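Zovomar Adds Lavender and Yellow Sleep Masks to Its Bedroom Line

5 Oct 2022

Broria, the bedding and sleep goods firm, is adding sleep masks in lavender and pale yellow to its Zovomar line. They go on sale this month through the company's online store and at the Berkier shop.

The masks are oval, with an elastic strap and a small cartoon animal on the front. They are meant to go with the pastel bedding many Zovomar customers already own. 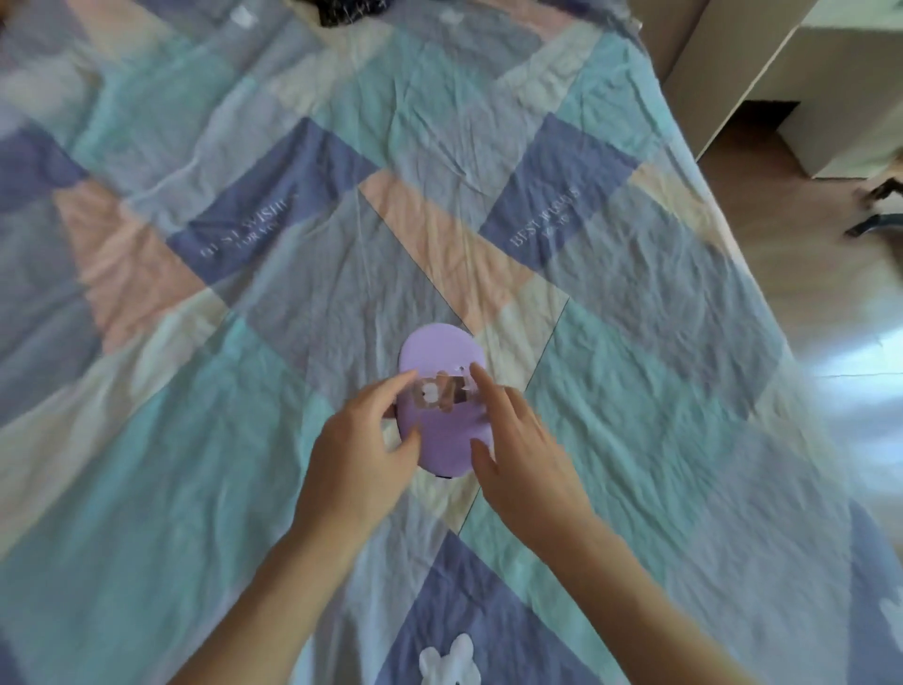 Each mask costs 9 dollars. A set of two in the same color comes with a cotton storage pouch. The first run is 500 masks, and a second is planned for February.

"People kept asking us for a mask that matched their sheets," said Rosemarie Seidel, who manages the Zovomar line. "We had plain black ones before. They sold fine, but customers wanted some color."

Broria tried the masks with seven members of its staff before settling on the strap. Early samples were too tight for side sleepers, so the elastic was made longer.

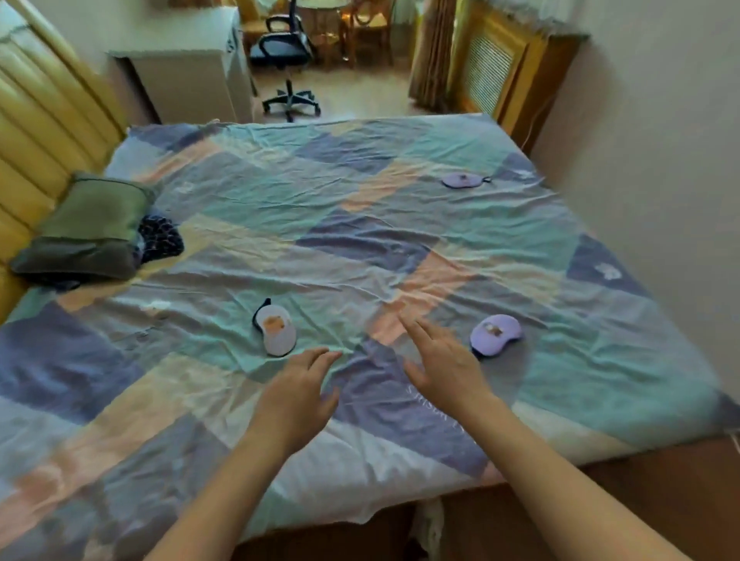

Zovomar sleep masks in lilac shades, laid out on a pastel patchwork sheet.

Masks should be washed by hand in cool water and dried flat, away from direct heat. The strap should not be ironed. Unworn masks can be returned to the store within the usual return period, with the tag still on.

The Berkier shop will keep one mask of each color at the counter for customers who want to check the fit. Gift wrapping is free with any set.

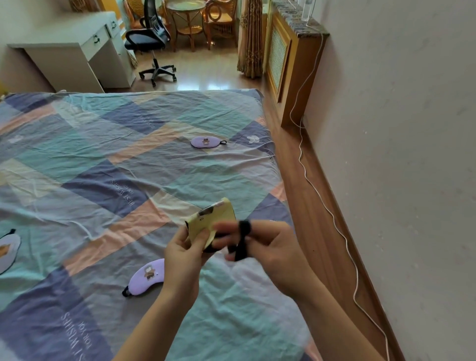

By Jae-hoon Ha, Broria Press Office

Shops that want to carry the masks can order them from Broria's wholesale desk. Orders placed now will ship from the first run while stock lasts. Ha-neul Bae handles wholesale accounts and can send a price list and fabric swatches on request.

Contact: Broria Press Office | Copyright Broria. All rights reserved. | Back to top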